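Thinking About Buying Into an IPO? Questions Readers Send Us

Should I ask my broker for shares at the offer price?
You can ask. Small accounts tend to get very little of a popular offering and plenty of an unpopular one. If your whole request gets filled, I'd wonder why the big funds left it for you.

The company says it is "on a path to profitability." Is that good?
It means it loses money. Find the cash flow statement and see how long the cash lasts. Semik told buyers the same thing for 9 years.

How much of the prospectus do I really have to read?
Madano's ran to almost 600 pages. Start with risk factors, related-party deals and use of proceeds. If the money is going to "general corporate purposes," they haven't told you much.

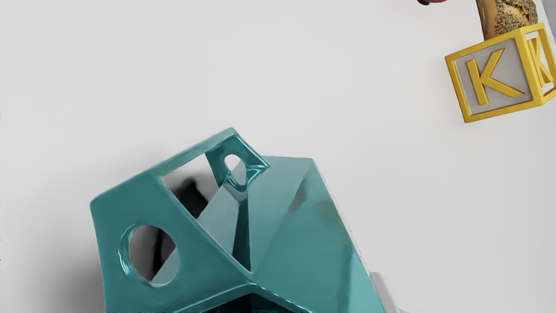
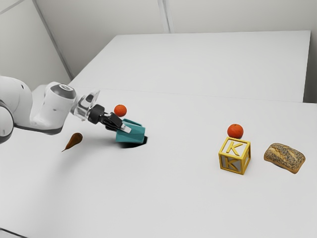

Raimonds Siliņa wrote in to say we are too hard on new listings. He put $4,000 into Jõgi on the first morning, still holds it, and thinks people who wait for the lockup to end mostly talk themselves out of buying anything. Fair enough, but one winner is a thin sample, and he didn't mention the others.

What is a lockup?
A stretch, often 180 days, when insiders agree not to sell. Look up the end date before you buy. Prices can sag when it gets close.

Do analysts' first ratings help?
Not much. Check whether the analyst's bank also sold the deal.

Is a famous backer a good sign?
Check what the backer paid. Someone who got in at a tenth of your price can be wrong about the company and still do fine.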